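The hand that forgot to let go

2023-09-21

I have sat through enough Prodon demos to know the speech by heart. The grip is "self-correcting." The fingers "know" when they have a can. Fine. So why did ours log 1,821 grasp attempts since July and stop itself with a force fault on 128 of them?

The official answer, which came back from Prodon support after 5 days, was that the lids are slippery. I don't buy it. The hand isn't touching the lid when it faults. It goes in low on the can, thumb first, and the fingers come around after. I went through the logs one evening and the pattern is pretty plain: the thumb reports contact, the other fingers report nothing, and the controller decides to squeeze harder. A cardboard tube can only take so much of that.

What bothers me more is what happens next. After a force fault the hand holds its position. It does not open. The manual calls this a safe state, and maybe it is if you're worried about dropping a can of chips. If it were your finger in there, you'd use another word for it -- and the release command won't run until the fault has been cleared at the console, a good few steps away from the table.
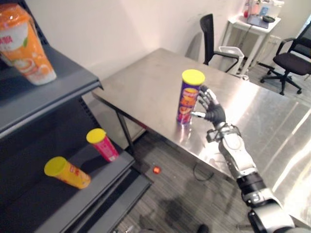
I asked for a plain open-on-fault setting. They offered me a firmware update, and we put it on, and the next 589 attempts looked a little better on paper. A little. The faults got rarer but the hand still locks shut when one comes up, so we've wired a second stop button at the table and kept the speed down. The ticket is still marked "resolved." I've reopened it twice.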